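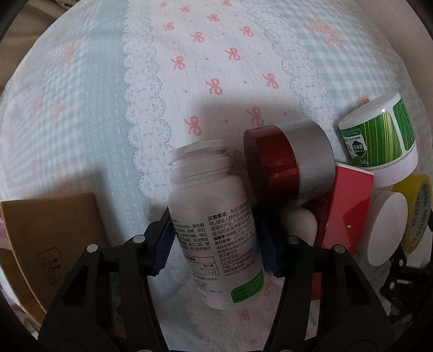
Figure 6. The hand-held gripper closed on an uncapped white bottle, with the two ribbed pads pressing on its sides.

Section 6: Recording a Grasp from a Cluttered Surface

By now your Lorusix gripper should be charged and calibrated, and you're ready for the part most of us enjoy. Our training set holds 1,565 grasps recorded this way, and yours will join it more smoothly if you follow the same order we did.

1. Set out a mix of household things on a soft surface. Jars lying on their sides, boxes and a roll of tape all do nicely, and a patterned bedspread is very welcome.
2. Start the recording, then hold still for a moment with the fingers open.
3. Bring the fingers in slowly until both pads touch the object. Let them settle before you squeeze - a rushed grip gives the policy a muddled signal.
4. Lift, pause, set the object back down, and open the fingers fully.
5. Save the take and give it a name before you start another.

Note: Tilted grasps are fine. Tipene Pearce compared them with upright ones in our January trials, and we kept both kinds.

Caution: Empty any open bottle before you begin. Never grip glass with the force setting above 100.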